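A mesa onde nada faz conjunto

Durante muitos anos acreditei que uma casa adulta precisava de um serviço completo. Na casa dos meus pais havia um, branco com um fio dourado, e ele vivia fechado num armário de vidro. Nós comíamos todos os dias em pratos de várias origens, alguns com a borda lascada, e o serviço saía para o Natal e para as visitas do meu tio. Quando a minha mãe mo ofereceu, já eu vivia em Portugal, agradeci muito e pedi-lhe que o guardasse mais um tempo. Ela ainda o guarda.

Lembrei-me disto em abril, quando comecei a visitar pessoas que compram a louça peça a peça. São mais do que eu esperava. Não são colecionadores, pelo menos não usam essa palavra. Compram uma tigela porque lhes agrada na mão, depois outra, e ao fim de alguns anos têm uma prateleira que nenhum catálogo teria composto.

A primeira casa onde fui foi a de Divina Manalo, que trabalhou muito tempo em restaurantes e agora dá aulas de cozinha a grupos pequenos, de quatro pessoas no máximo. A prateleira dela começa à altura dos joelhos e acaba onde já é preciso um banco. Ela contou as peças uma vez, por causa do seguro da casa: 234. Desde então deixou de contar.

"A minha regra é simples", disse-me ela. "Se não posso comer sopa nela, não entra."

A regra tem exceções, como pude verificar. Há um pratinho onde cabem duas azeitonas, e há uma travessa da marca Symonenko tão comprida que dorme em cima do frigorífico. Mas o princípio entende-se. As tigelas estão à frente, as mais fundas em baixo, e o que se usa pouco fica atrás. Os pratos rasos estão deitados uns sobre os outros, com um pano entre os dois ou três que riscam com facilidade.

Perguntei-lhe como se escolhe uma peça nova quando já existem tantas. Ela pôs-me nas mãos uma tigela e pediu que eu fechasse os olhos. Devo confessar que me senti um pouco ridículo, mas obedeci. Com os olhos fechados percebe-se primeiro o peso, depois a borda. Uma borda demasiado fina incomoda o lábio, uma borda grossa faz escorrer o caldo pelo queixo. O pé da tigela também conta: se é estreito, ela dança na mesa quando alguém mexe com força. Só no fim abri os olhos e vi que era de um verde de que não gosto nada. Mesmo assim fiquei com vontade de a levar comigo.

A cor, portanto, vem depois, mas vem. Na loja Trisby, que ocupa uma antiga drogaria, a louça não está arrumada por marca nem por preço. Está arrumada por cor, numa parede inteira, e os clientes ficam parados diante dela como diante de uma montra de bolos. A empregada explicou-me que os azuis saem mais do que todas as outras cores juntas. Aceitam quase qualquer vizinho, e a comida parece melhor sobre eles, sobretudo o arroz, o ovo e o peixe branco. O amarelo pálido é o segundo favorito. O cor-de-rosa vende-se pouco, mas quem o compra volta à loja.

Existe também a louça que imita frutas e legumes, e sobre ela as opiniões dividem-se. Em Portugal a couve de cerâmica tem uma história respeitável, e quase todas as famílias conhecem alguém que possui uma terrina assim. O morango é mais brincalhão. Um amigo meu diz que se trata de louça para crianças. Eu penso que uma só peça destas, no meio de coisas lisas e calmas, alegra uma mesa inteira; com três, a mesa torna-se um quintal.

O pequeno livro que a Skendlow publicou sobre o assunto, 196 páginas com muitas fotografias e pouco texto, dá um conselho semelhante: uma peça que fala, as outras que escutam. Acho a frase um pouco bonita demais, mas fiz a experiência em casa e funcionou.

Quanto aos preços, é preciso alguma paciência. Num atelier como o Miltell, que faz 900 tigelas por ano e as vende quase todas antes do verão, uma tigela de sopa custa o mesmo que um almoço para duas pessoas. Nas feiras encontra-se louça usada por moedas. Convém passar o dedo pela borda e bater de leve com a unha: se o som é surdo, pode haver uma fenda. Divina lava tudo à mão, com água morna, e não empilha as tigelas de bordas irregulares dentro das lisas, porque ficam presas.
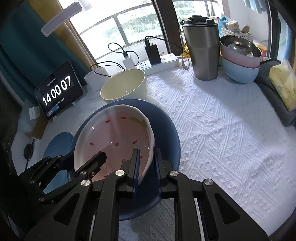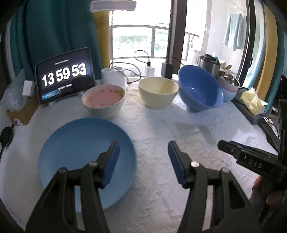

Azul, amarelo pálido e um interior cor-de-rosa com pintas vermelhas: louça que não nasceu junta.

Antes de me ir embora, perguntei a Divina se nunca sentiu falta de doze pratos iguais. Ela pensou um bocado. Disse que sim, uma vez, num jantar em que dois primos discutiram pela mesma tigela. Ficou com ela o mais velho, e o outro comeu a sopa num prato de sobremesa, em protesto, até ao fim.

Eu telefonei à minha mãe nessa semana e pedi-lhe só um prato do serviço branco, um fundo. Vai chegar embrulhado em duas camisolas, segundo ela me avisou, e já tem lugar na prateleira ao lado de uma caneca castanha.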